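Sorting Day at the Umden Shoe Exchange
December
By the Exchange desk

The Umden Shoe Exchange takes in outgrown and unwanted footwear from the Pusska side of town and passes it on through the shop on Isah Street. Last winter we handled 325 items. Sorting starts at 12 and goes on until the bins are done. This page has notes for anyone planning to drop something off.

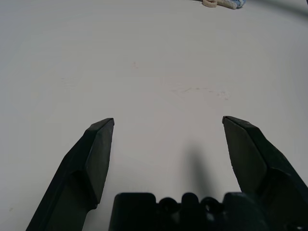
The off-white tabletop in the sorting room.

Tables are wiped down before each bin is opened. We use plain soap and water, and the cloths go home to be washed. Drop-off is at the side door on Pralden Lane. Please tie laces together or use a rubber band, and leave shoeboxes at home, as we have no space to store them.
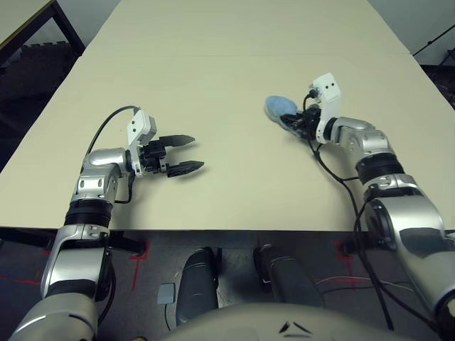 Singles are kept for 30 days before they go to textile recycling. Most turn up at the bottom of a bag where the partner has been left in a closet or a car. A blue one like this, lying by itself on the pale tabletop, gets a paper tag with the month and goes on the shelf by the door. If you think you have the other half, bring it to the shop counter during opening hours. Children's sizes and winter boots are what we need most at the moment.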